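Tastovach build group – minutes, Friday, 7 p.m.

## Budget

- Spent to date: $1,730 of the $3,000 cap.
- The Norkitz invoice for the wrist bearings came to $163. Approved for payment.
- No more orders until the waist section has been checked for play.

## Chore routine

- Agreed to run the dustpan task next, with the left arm only. The right arm stays down by the mattress.
- Slow the left elbow before the tip over the basket. Keep the knees slightly bent for the whole routine.
- The floor cable needs a fixed route – tape or a cover, to be decided at setup.
- Log every run on the Clerkgate sheet, failed ones included.
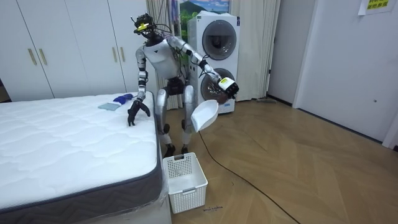
## Actions before next meeting

- Check the waist bolts and write down the torque.
- Ask Norkitz about a spare set of finger tendons.
- Print 4 new cable clips.
- Carried over: rename the Tran branch and merge the arm limits.

Closed 8:20 p.m.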